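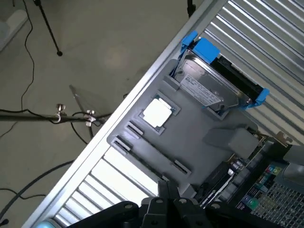 Reading time: 6 minutes

Segmenting Insertion Tasks by Contact: A Guide to the Clalter Procedure

Brollia Robotics Methods Group
Prepared by Dilani Amarasinghe and Reto Mösli. Reviewed by Mechthild Wyss.

Purpose

The Clalter procedure divides a recorded manipulation episode into phases by using the force signal at the wrist. It was developed for work inside desktop computers, where parts are small, clearances are narrow, and the moment of contact is often hidden from the cameras by the gripper itself. The guide explains how to prepare the workspace, record an episode, mark its phases, and train a policy on the result. It is written for laboratory staff who already know how to operate the arm and who have completed the local safety briefing.

The procedure covers three tasks: seating a memory module, placing a processor in its socket, and removing a drive held in a plastic carrier. Cable routing is outside its scope.

What you will need

A robot arm with a two-finger gripper and a wrist force sensor that can be read at 500 Hz.
One camera at the wrist and at least one fixed camera with a view into the case.
An open desktop tower laid on its side and secured against sliding.
The Pustov recording software, with all clocks synchronized.
Spare memory modules and processors that are no longer needed for service.

Step 1. Prepare the tower

Disconnect the power cord and remove the side panel. Lay the tower down so that the motherboard faces up. Apply light pressure by hand to each corner of the case. If the case rocks, correct this before going further, as small movements will appear in the force signal and may be marked as contact.

Keep loose cables clear of the memory slots and the processor socket. Parts that are not in use may be set down outside the case, within reach of the arm, provided their positions are recorded in the session file.

Step 2. Check the cameras

Move the arm slowly through the full task without a part in the gripper. Confirm that the target remains visible in at least one camera view until the last part of the approach. Adjust the fixed camera if necessary, and then leave it alone. A fixed camera that has been moved during a session requires a new calibration, and episodes recorded before and after the move must be stored separately.

Step 3. Zero the force sensor

Hold the arm still above the case with the gripper pointing down and zero the sensor. Repeat this after every change of part. Bogdan Wilczyńska found during early trials that sensor drift was the most frequent cause of false phase marks, and the group has required a fresh zero for each part since September.

Step 4. Record the episode

Start the recording before the arm begins to move. The operator guides the arm to the part, grasps it, carries it to the target, and completes the insertion. For memory modules, the operator should bring the lower edge of the module to the slot at a low speed and pause there before pressing. The pause makes the start of contact easier to find in the signal. 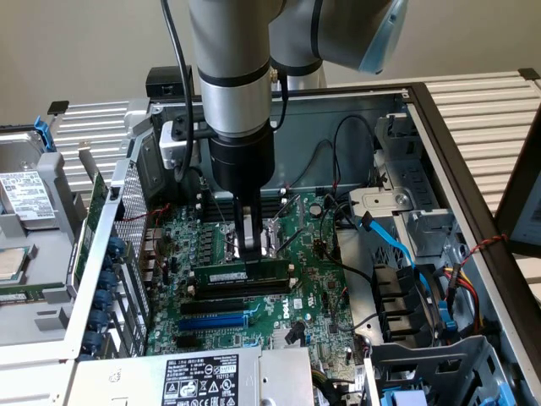 Pressing force is applied along the axis of the slot only. The limit for memory modules is set in the Pustov configuration file, and operators may not raise it during a session. When the limit is reached and the module is not seated, release the force, lift the module clear, and record the attempt as a failure. Failed attempts are kept. They are needed in Step 6.

Stop the recording only after the fingers have opened and the arm has withdrawn from the case.

Step 5. Mark the phases

Run the segmentation tool on each episode. It assigns every sample to one of four phases:

Free motion: no contact beyond sensor noise.
Search: light contact with sideways movement.
Insertion: rising force along the slot axis.
Release: falling force while the fingers open.

Review the boundaries by eye against the fixed camera view. A boundary may be moved by hand when the reviewer and the tool disagree, and the reviewer's initials must then be entered in the notes field. Boundaries should not be moved to make an episode look more regular.

Processor placement needs separate treatment. The part is lowered into an open socket and is not pressed into place, so the insertion phase may be very short or absent. Select the "placement" profile before running the tool on these episodes. The memory profile will otherwise assign most of the final approach to free motion, and the policy will learn to descend too quickly. 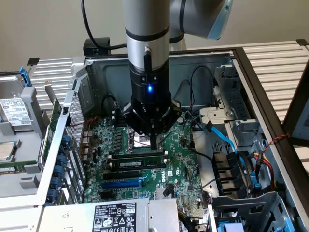
Step 6. Train and compare

Train one policy on the marked episodes and a second on the same episodes with the phase marks removed. All other settings must be identical. Failed attempts are used to train the phase classifier and are withheld from the policy itself.

In the reference study, 178 episodes were used for training, and each policy was then tested on 22 insertions of a memory module. The policy trained without phase marks failed in more of the tests, chiefly by pressing before the module was aligned. The policy trained with the marks failed in 2. The full test log is held by Finbarr Foley.

These results apply to one type of slot and one arm. Processor placement and drive removal were recorded under the same procedure, but the number of tests does not yet support a comparison.

Step 7. Store the session

Save the raw force data, the video, the phase marks, and the session file in a single folder on the Bachmann server. Do not resample the force data before storage. Requests for a change to the folder layout should be sent to Mechthild Wyss.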